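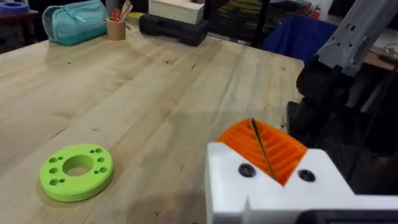
二、紫甘蓝星期四

星期四下午，梅拉妮·格雷瓦尔（Mélanie Grewal）抱着两颗紫甘蓝冲进容港镇（Junport）图书馆的地下室，围巾一头还拖在地上。

“今天我们要让水变色！”她说，“而且变回来，再变过去！”

孩子们已经坐好了。麦肯齐·克卢捷坐在最靠门的位子上，书包没摘，随时准备走的样子。他是被姐姐硬塞进来的，上一次课画了一整个小时的鲨鱼。梅拉妮看了他的鲨鱼，觉得画得真好，尤其是鳃。

“谁力气大？”她把甘蓝往桌上一放，咚的一声。

没人举手。麦肯齐看了看左右，慢吞吞地把手抬到耳朵那么高。

“太好了，你来撕！撕得越碎越好，撕成你最讨厌的样子！”

他撕第一片的时候还很客气，撕到第五片就站起来了，书包从肩上滑下去也没管。叶子嘎吱嘎吱响，手指尖染上了一层紫。梅拉妮把碎叶子装进大玻璃碗，从保温壶里倒出热水，白汽一下子扑上来，前排的眼镜全蒙了，大家笑成一团。

“好难闻。”有人说。

“对，难闻极了！”梅拉妮高兴地说，“这就是甘蓝里的硫在跟你们打招呼。颜色是另外一种东西，叫花青素，蓝莓里有，红叶子里也有。等五分钟，一分钟都不许少。”

等的时候她讲自己小时候的事。她十岁那年想给妈妈染一条蓝手帕，用的是厨房里的甘蓝汤，染出来是紫的，她气得往锅里倒了小苏打，心想反正也毁了，结果手帕从紫变蓝，蓝里还透着点绿。她在厨房里叫得全楼都听见了。妈妈后来真的用过那条手帕，只是一洗就褪，褪成了灰不溜秋的一块，到现在还压在抽屉底下。

“那为什么会变？”麦肯齐问。

这是他来上课以后问的第一句话。梅拉妮差点把滤网掉进碗里。

“你先别听我讲，你先看！”

她把紫水滤出来，分到一排透明杯子里，每人一杯。桌上摆着白醋、小苏打、柠檬、一小碗蛋清，还有一瓶巴尔科拉（Barkora）牌苏打水，是她在布特罗斯杂货店买甘蓝时顺手拿的。她规定了三件事：不许喝，不许揉眼睛，一次只加一样，加完把颜色写下来。

柠檬汁下去，紫水唰地红了，红得像有人在杯底点了灯。小苏打下去，蓝色从中间慢慢洇开，边上还留着一圈紫。蛋清最慢，搅了好一阵子，才一丝一丝地发蓝。屋里吵得不像话，人人都在喊“看我的看我的”，没一个人在看别人的。

麦肯齐没喊。他把醋滴进去，等它变粉，再用小勺的尖挑一点点苏打粉。杯子里嘶嘶地冒泡，粉色退了一步，变回紫，他停下来看了看，又挑了一点，变蓝。然后他又去拿醋。

“第几回了？”梅拉妮蹲下来问，下巴搁在桌沿上。

“不知道。它还能变。”他压低声音，好像怕惊着杯子，“酸的拉它一下，苏打拉它一下。它是不是中间那个？”

梅拉妮张着嘴，半天没说出话来。她原本准备了一整张讲酸和碱的图，画了一晚上，还上了色。她把图卷起来，塞回了袋子里。

“你再讲一遍，”她说，“站起来讲，给大家讲。”

麦肯齐的耳朵红得跟柠檬那杯差不多。他站起来，讲得磕磕巴巴，讲到一半忘了词，干脆举起杯子，当着所有人的面又变了一回。嘶——粉的，紫的，蓝的。后排有人鼓起掌来，接着全屋都在鼓掌，连楼上借书的老先生都探头下来看。

收拾的时候已经快天黑了。杯子洗干净倒扣着，剩下的碎叶子装了满满一袋，有个女孩要带回去喂兔子，梅拉妮让她先问过家里大人。麦肯齐磨磨蹭蹭地留到最后，手上的紫怎么搓也搓不掉。

“下个星期四还来吗？”她问。

“来。”他说，又补了一句，“蓝莓也行，是吧？我家冰箱里有。”

“行！太行了！带来！”

他跑上楼梯，跑到一半又折回来，从地上捞起书包。本子没塞好，掉了出来，翻开的那一页上是新画的一条鲨鱼，半边粉，半边蓝，鳃的地方涂成了紫色。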